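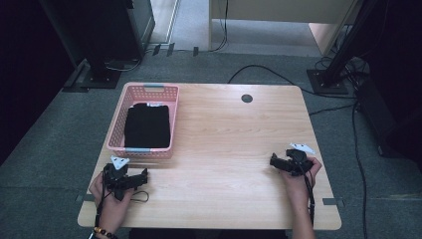

Where does the water go when wet clothes dry?

It goes into the air. Water is made of tiny bits called molecules, far too small to see. They are always moving and bumping into each other. In a wet shirt, some of the molecules near the surface move fast enough to break away and float off. When water turns into a gas like this, it is called water vapor. The change is called evaporation.

Water does not have to boil to evaporate. A puddle on the sidewalk dries up without ever getting hot. Boiling is just a much faster way for water to turn into a gas.

What makes clothes dry faster?

Heat helps. Warm molecules move faster, so more of them get away. Wind helps too. The air right next to a wet shirt fills up with water vapor, and a breeze pushes that damp air away and brings in drier air. Dry air can take in more vapor than damp air can.

Spreading clothes out also makes a difference. A towel on a line has air on both sides. A towel in a heap has damp layers pressed together, and the middle can stay wet for a long time. Holes in a basket let some air in through the sides, but hanging the towel up works much better.
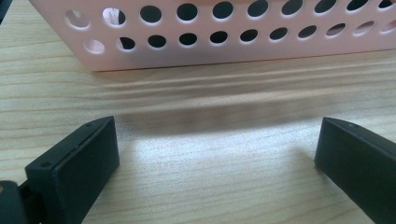 A plastic basket with round holes in its side.

Does the weather matter?

Yes, a lot. Take two towns. Viltodside is by the sea, where the air is often damp. Koltside is up on a dry, windy plain. A T-shirt hung outside in Koltside in July may be dry in less than an hour. In Viltodside the same shirt can take 4 hours, and on a foggy day it may still be wet at bedtime.

Clothes can even dry when it is freezing. The water in them turns to ice first, and then the ice slowly turns into vapor without melting. This is called sublimation.

Try it yourself

Wet two washcloths with the same amount of water, 200 milliliters for the pair. Squeeze them over the sink. Hang one up and leave the other rolled in a ball. Feel them both before lunch and again after dinner, and write down what you notice.
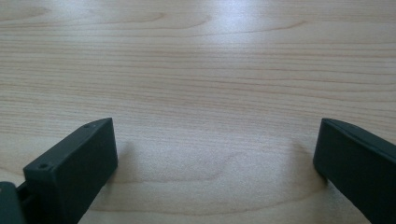 One reader wrote to tell us, "I did the washcloth test and the rolled one was still wet in the middle the next morning. The outside felt dry, so I almost got it wrong." Unroll yours before you decide.

Contact Zinum Kids | Copyright Zinum | Back to top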